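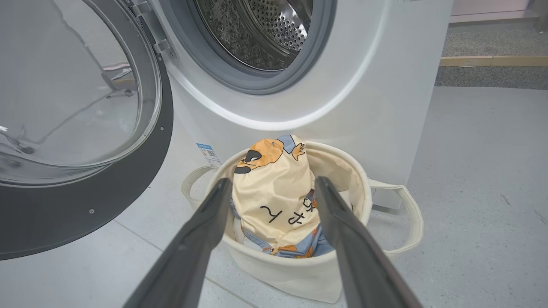
Zodonico Introduces the Mulder Rain Jacket for Children, With Sleeves That Grow

Last updated: 2025-09-12

RURNOV – Zodonico, the family-owned maker of children's outerwear, is very happy to announce the Mulder, a lightweight rain jacket for girls and boys that has been on our cutting table, off it, and back on it again for longer than we would like to admit. The jacket goes on sale this week in our Rurnov store and through our mail-order catalog, and it will reach independent children's shops over the following weeks as each shop's fall order is packed.

Anyone who has dressed a child for school in the fall knows the trouble with rain jackets. You buy one that fits, and by the time the spring rains come along the cuffs are halfway up to the elbows. Or you buy one with room to grow, and your child spends the whole of first grade with no visible hands. We have heard both stories across the counter more times than we can remember, usually from a parent who is holding last year's jacket in one hand and the child in the other.

The Mulder has a folded band inside each sleeve, held by a single line of stitching in a contrasting thread. When the arms get longer, you snip that thread with a pair of small scissors, pull it out, and let the band down. The hem has a matching band, so the body of the jacket can be lengthened at the same time or left as it is, whichever suits the child. The seams that keep the rain out are somewhere else entirely and are not touched. We have tried to make it a job that can be done at the kitchen table after dinner, and there is a little card with drawings in the pocket of every jacket to show where to snip.

The shell is made from Dullus, a soft woven nylon that we have used in our rain pants for several seasons now and have grown very fond of. It is quieter than most rain fabrics, which teachers seem to appreciate, and it folds down small enough to go into a backpack without taking up the space where the lunch is supposed to be. For the Mulder we asked for it in a slightly heavier weight, and we lined the shoulders and the upper back with brushed cotton so that the jacket feels pleasant over a T-shirt. 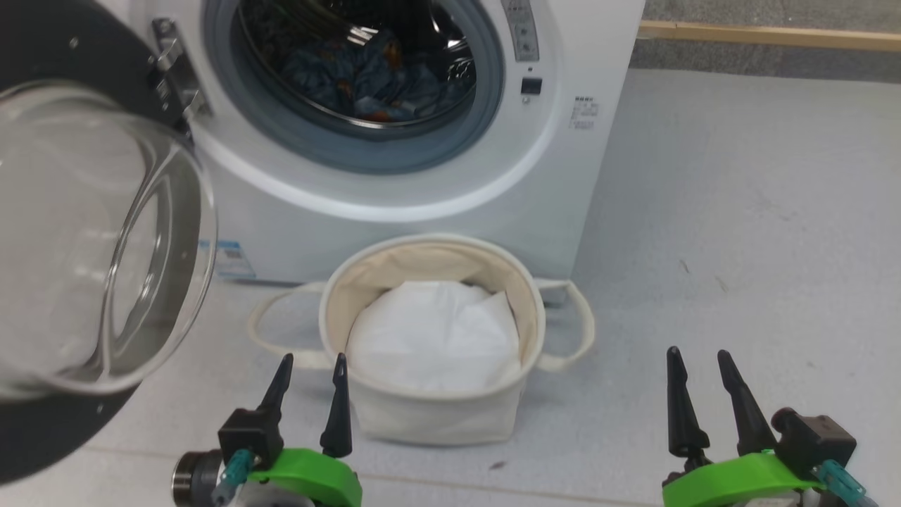 There are a good many smaller things we would like to mention, too, if you will bear with us. The hood is attached with snaps and comes away with a firm tug. The zipper pull is a wide loop that can be managed with gloves on, and there is a flap of fabric at the top so that chins stay out of the teeth. The cuffs close with a plain tab. Both pockets are set a bit lower than on our older jackets – our pattern room spent an afternoon watching where children put their hands when they are standing around, and that is where the pockets went. On the inside there is a hanging loop stitched down at both ends, long enough to go over the kind of fat wooden peg that schools seem to like.

We should say something about colors, because it was the subject of more talk in our building than anything else. The Mulder comes in 6 colors: brick, pond green, navy, butter yellow, lilac, and a gray with a fine white stripe. Every color is offered in every size, and none of them is sorted into a boys' or a girls' rack. A printed version with small umbrellas was made up as a sample and was much loved by the people who sew for us, but the print did not line up nicely once the sleeves were let down, so it has been set aside for the time being. We haven't given up on it.

Sizes run from 4 to 12. As with all of our outerwear, the jackets are cut a touch roomy through the chest so that a sweater will fit underneath, and we suggest that parents order the size the child wears today. The bands will take care of the rest. For children who are between sizes, the staff in the store are glad to help, and customers who order by mail will find a paper tape measure in the catalog along with a short page on how to use it.

"We wanted a jacket that a child could wear in September and still be wearing when the puddles came back in March, and then again the year after that," the Zodonico design team said. "Some of us have children of our own, and our own children tried these on again and again, with a great deal of patience and a fair number of crackers. They were the ones who told us that the first hood was scratchy. They were right, and we changed it."

The early jackets were worn by children from seven families in and near Rurnov through one whole school year, on the playground, at the bus stop, and on one memorable trip to a pumpkin farm. The families kept notes for us, and we read all of them. Several asked for a bigger name label, which we have added just below the hanging loop, with room for a first and a last name and then a second line for the brother or sister who gets the jacket next. One mother asked us to do away with the drawstring at the waist, and once she had pointed it out we couldn't think of a single reason to keep it. 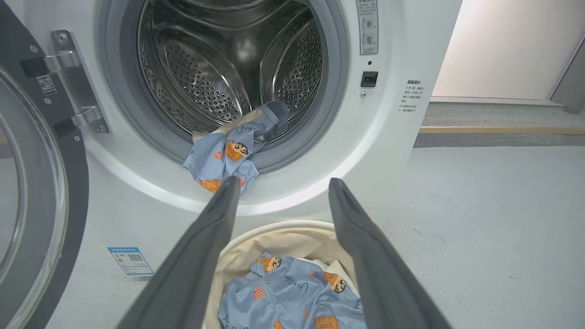 The Mulder will be priced the same in the store and in the catalog, and the sizes all cost the same as one another. Shops that already carry our rain pants can add the jacket to a standing order with no minimum. Shops that are new to us are asked for a first order of 11 pieces in any mix of sizes and colors, and we will gladly send a sample ahead of time so that the fabric can be felt before anything is decided.

Every jacket comes with our usual 90 days for returns and exchanges, counted from the day it is received. A jacket whose sleeves have already been let down can still be exchanged in that time if something is the matter with it. After that, our repair bench in Rurnov will replace a zipper or a snap for the price of the part and the postage. Extra hoods will be sold separately – we know where hoods go – and can be ordered by color and size.

To mark the arrival of the jacket, the Rurnov store will keep a small table near the front window during opening hours where families can bring in a Mulder and have the sleeves let down while they wait, free of charge. There will be cider and something to draw with for the younger ones. We do expect that most of the jackets sold this fall won't need the table for quite a while yet, but it is going to stay where it is, and you are welcome to come in and sit down at it anyway.

About Zodonico

Zodonico makes rain jackets, rain pants, snow bibs, and mittens for children. The company began with one sewing machine and a pattern for a wool mitten, and it still makes that mitten in very nearly the same way. Its workshop, store, and repair bench share one building in Rurnov, and its clothing is carried by independent children's shops and sold through a printed catalog that comes out twice a year. Shop owners who would like a catalog, a fabric card, or a sample jacket are invited to write to the wholesale desk, and members of the press may ask the store for photographs and for jackets to borrow.

Recent Announcements

Zodonico Rain Pants Return in Dullus With Wider Ankle Snaps
Rurnov Store Adds Evening Hours for Back-to-School Season
Wool Mittens Now Available in Toddler Sizes
Repair Bench to Accept Snow Bibs by Mail
Spring Catalog: A Note on Delayed Copies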